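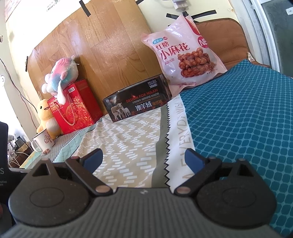

Fui a la jornada de puertas abiertas de Jendar con pocas ganas de que me vendieran el futuro. La empresa tiene 34 personas recogiendo y ordenando cosas de casa con pinzas de mano, para que luego lo aprenda el brazo que fabrica Zonon. Peluches, tazas, cajas de regalo encima de una cama: ese es el género.

Priya Ridgeway, la jefa de turno, habló de "liberar a la gente de lo repetitivo". Pregunté cuántas repeticiones pide un turno. 200 -- y antes, en el almacén de Bokby, la misma plantilla preparaba 17 pedidos por hora, sentada a ratos.

Chalerm Thongsuk lleva allí desde septiembre. Le duele menos la espalda y más la muñeca. De lo que pasará cuando el brazo sepa hacerlo solo no le han dicho nada, y a mí tampoco. Me dieron un folleto y un café.

Comentarios

marisa_t: En Okafor prometieron recolocar a todos. Sigo esperando.

Julián P.: Pues mejor eso que cargar cajas, digo yo.

lolo74: ¿Y cuánto pagan? Eso no lo pones.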